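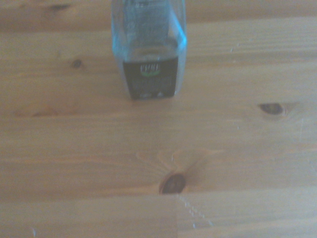 Roxana Radu
Features writer

Clear plastic is hard for robots. A cardboard box has flat sides and sharp corners, and most cameras can find one without much help. A water bottle lets the table show through it, bends the light, and throws bright lines down its own walls that move when the camera does. Ask a depth camera how far away it is and you will often be given the distance to whatever stands behind.

At Plilotby, the test shop run by the engineering firm Dervishi, a bottle is now the standard object for comparing hand cameras. The shop buys in equipment for packing firms and reports on whether it does the job. In July it was halfway through a trial of two makes of wrist camera, one from Ova and one from Plirkitz, with the same arm, the same gripper and the same pine table for both.

The table was there before the trial and has stayed. It is full of knots, and knots matter. Seen from the hand, a dark oval in the wood can look a lot like a small object lying flat. In the first week the Plirkitz software picked out one large knot as a target again and again, and the arm went down to it each time with the fingers open. The Ova software ignored the knots but was slow, and when the bottle was near the top of its view, with the neck out of sight, it would sometimes report nothing there at all.

Both systems did better once they were set to look for the label. A dark label on pale wood is easy to see. The software finds the bottom of the label, takes that as the foot of the bottle, and works out the height from a figure typed in beforehand. This is fine if every bottle is the same size. Dervishi's customers do not always have bottles of the same size, and the report will say so.

The running order is simple. The bottle is stood at one of 20 marked places on a plan of the table, the arm moves to its start position, and the software has 3 tries to find the bottle and close the fingers on it. A lift counts only if the bottle comes back down standing. By the time of my visit the shop had logged 564 lifts attempted, 284 of them with the Ova camera. 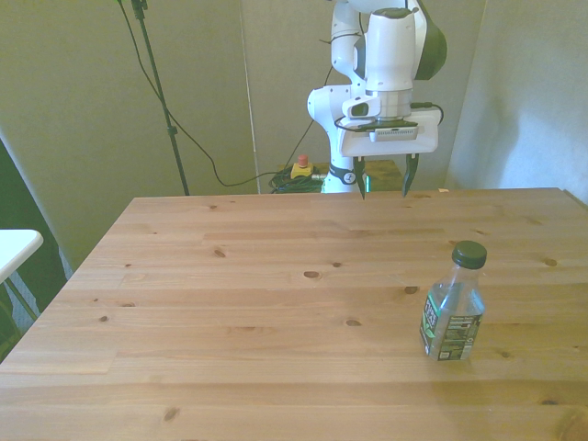

Roxana Radu
Features writer

The gripper is a plain parallel one, with two black fingers that slide together and apart. The camera rides on top of the hand housing. That position gives it a good view of the table while the arm is high up and a poor one close in, when the bottle's upper half leaves the picture. A fixed camera off to one side sees the whole bottle, cap and all, and a good part of the arm as well, but it loses the bottle whenever the hand comes between them.

Dervishi has tried using the fixed view to start the move and the wrist view to finish it. Results were better than with either alone, though the two had to be lined up again after anyone knocked the stand. The engineers would like a clamp that does not slip. They have asked for one in two budgets.

Water makes a difference too. A part-filled bottle has a line across it where the water stops, and below that line the plastic bends the light more strongly. The Plirkitz camera read the water line as the top of the bottle on several runs and closed the fingers too low. An empty bottle was found more easily but was also squeezed out of shape, so the grip force had to be turned down and the counts kept apart.

Cables take up more of the day than I expected. The thin black ones at the wrist have to be long enough to let the hand turn and short enough not to swing in front of the lens. Changing from one make of camera to the other means taking them off and routing them again, followed by a new calibration.

Neither maker had been given the figures when this article was written. The shop will send both the same set once the last positions have been run, and a second round with a squarer bottle and a round one side by side is planned after that.

First published 7/12/18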